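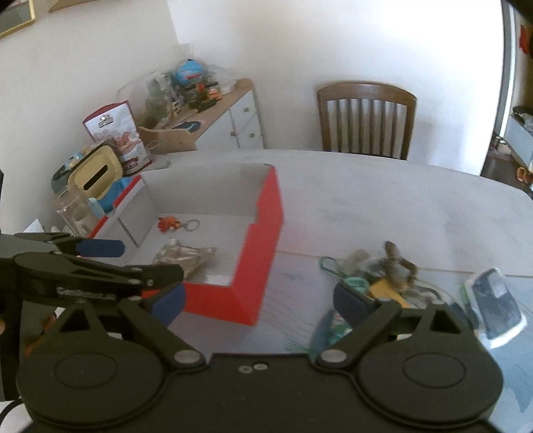

An open cardboard box, red outside and white inside, on a white table.

3 min read

Speaker notes – Packaging waste in the Stullside district, 18/05/2020

Slide 1. Thank the hosts at Nigatu Hall. State the purpose of the talk: to report on the first phase of the curbside cardboard program and to ask for support for the second.

Slide 2. Cardboard is the largest single item in the district's recycling stream. Households in Stullside set out 1,378 tons last year. Pause here before moving on.

Slide 3. Explain the sorting rules. Boxes should be flattened, and food-soiled board goes in the compost cart. Tape and paper labels may stay on. The Berus plant removes them during pulping.

Slide 4. Pilot results. The pilot covered 1,000 homes on 5 collection routes. Rejected loads fell by 40 percent after the printed guide was mailed in November. Residents in apartment buildings were not part of the pilot – say this plainly, as the question will come up.

Slide 5. Costs. The Emach contract sets a fixed price per ton for clean board. Wet or mixed loads are charged to the district. Refer the audience to the handout for the full table.

Slide 6. Request. We ask the district to extend collection to apartment buildings and to fund covered bins at shared pickup points. Take questions. Leave the contact slide up until the room has cleared.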